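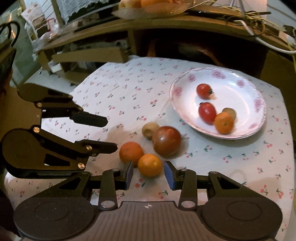
*Left and right hand grippers at the produce table, small orange between the blue pads.*

**Workshop notebook, Tadside shared workshop. Sunday, February**
Entry by P. Athanasiadis. Read and initialed by V. Tsoukalas.

**Purpose.** To settle the finger geometry for the paired hand-held grippers before parts are cut for the Vokby arm. The arm will carry the same fingers, and changes are cheaper to make at this stage.

**Setup.** Both grippers were assembled with the Drikemex pads. Pivot bolts were tightened by hand and then a quarter turn with the key. Recording was started at 15:00. Log file is 517; file 500 should be disregarded, as the clock had not been set.

**Observations**

- Oranges: grip is satisfactory when the pads meet the fruit at its widest point. Approaching from above the midline causes the fruit to roll toward the plate.
- Large tomato: requires nearly the full opening. The operator should close slowly and stop at first contact.
- Left gripper: slight play in the linkage, felt at the handle. Washers from the Panganiban order are to be fitted.
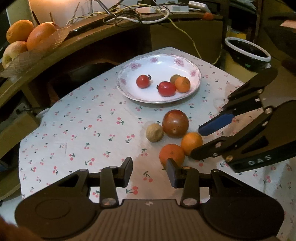

Pad alignment remains the principal open item. The printed finger blanks (part 2982) leave the factory edge slightly proud, and the pad must be seated against it before the adhesive sets. V. Tsoukalas proposes a small jig for this purpose, and I agree. For the next run, items placed close together should be treated as a separate case: the two oranges touching each other on the cloth leave little room for a fingertip between them, and the cherry tomatoes on the plate present the same difficulty with the rim added. The present fingertips may be too thick for this work. A tapered version will be drawn.

**Actions**

- P.A.: draw tapered fingertip, same bolt pattern.
- V.T.: pad jig; washers on left gripper.
- Both: repeat the orange and tomato series with the washers fitted, and enter results on the facing page.

Grippers returned to the second drawer. Batteries on charge.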